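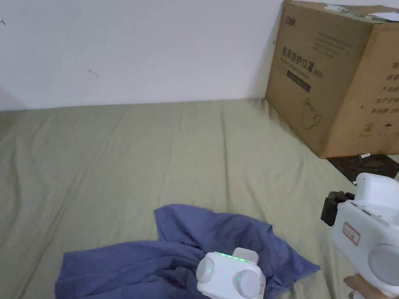
Saturday, and I fold all my laundry on the bed again. I promised Kirsty I will write down how I do it, so this is a small thread. It is for people who have no table big enough, like me.

First rule in my home: the bed must be empty of clothes before I begin. If I put the clean pile in the middle, I have nowhere to fold and I only move the pile from one side to the other. The pile waits on a chair. One piece at a time comes to the bed.

Second, pull the sheet before you start. It does not need to look like a hotel. My green one always has wrinkles near the wall and I leave them there. But under the shirt it should be quite flat, or you press the shirt with your hand and the line of the sheet comes into the fabric.

I bought this sheet in April from the Wihongi outlet, the one near the bus station. They had only green and a kind of mustard. I am happy with green. You see every piece of lint on it, so you also see what was on the clothes.

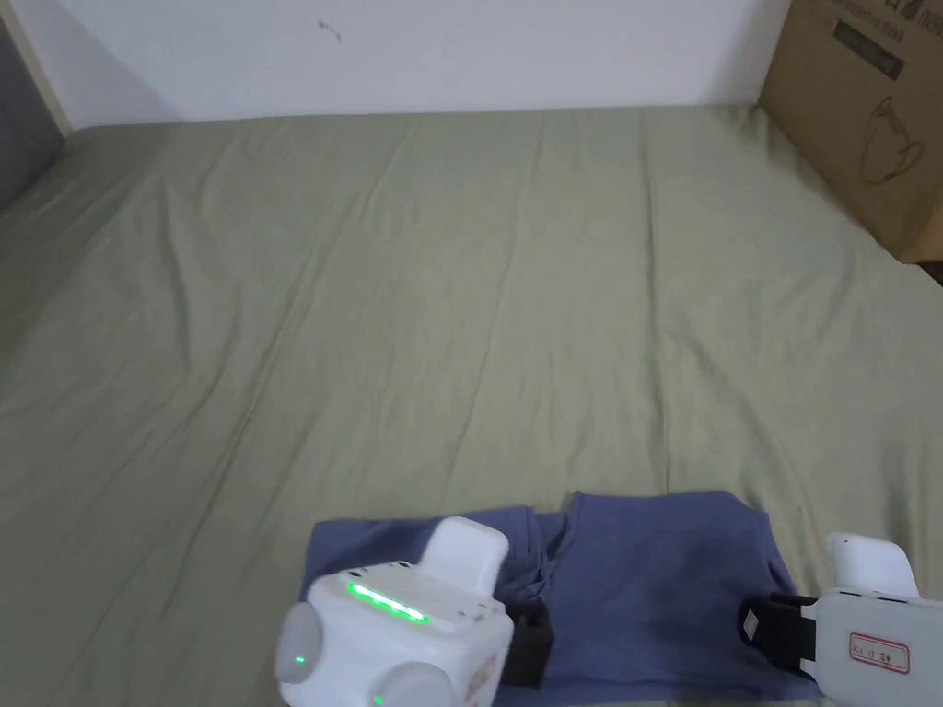
With T-shirts I begin at the collar. My mother began at the hem and we still discuss this on the phone. If the collar is crooked at the start, it is crooked at the end, and when you open the drawer it is the only thing you see.

So: shirt down, smooth it with the flat hand from the middle to the sides, find the shoulder seams, then fold. I don't use the plastic folding board. Corey Treloar gave me his old one and it is made for shirts smaller than mine. It is now under a plant.

Marama asked me yesterday if I iron. No. I take the clothes from the line when they are almost dry, I shake each one hard two times, and then I hang them inside for the last hour. For cotton it is enough. For linen it is not enough, and for this reason I have no more linen.

About the washing powder, because somebody will ask. I used Vurkis for a long time and changed to Griltulow when the shop stopped to sell it. I can't feel any difference in the fabric. The smell is weaker, and I like it better so.
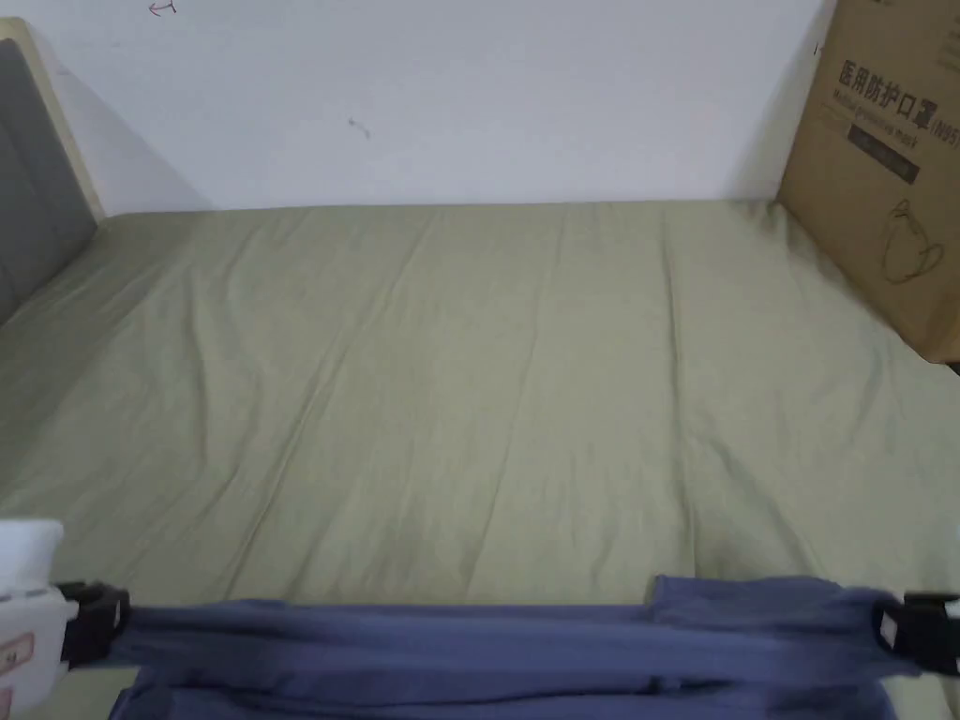

For long trousers and big things I use the whole width of the bed. I stand on one side and I don't walk around. This was a big change for me, I walked a lot before. If you can't reach the far edge, turn the clothes and stay where you are.

Also blue things together, dark things together, at folding and not only at washing. My wardrobe is dark inside and in the morning I take navy when I want black. If they are in separate piles from the beginning, I make this mistake less often. I still make it.

Now long sleeves, the part Kirsty really wanted. I do the body first and leave the sleeves for later. Many people put the sleeves in at once, and then there is a thick place inside that you fight with until the end. Flatten the body, pull the hem straight from both corners, then look at the shoulders.
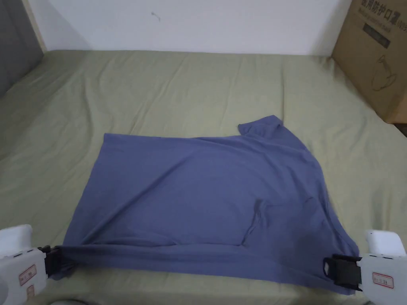
Hem pulled straight, shoulder still bunched up.

After the hem is straight I go back to the shoulder and push the extra fabric out toward the sleeve. Then the sleeve goes down along the side, without crossing over. Fold in half, fold again, finished. If it stands up by itself in the drawer, good. Mine lean a little.

Socks I will not explain. Mereana has a method with socks and she should write her own thread.

Next week I try to do the winter blankets in the same way. They are too heavy for my line, so I must first ask my neighbor if I can use hers.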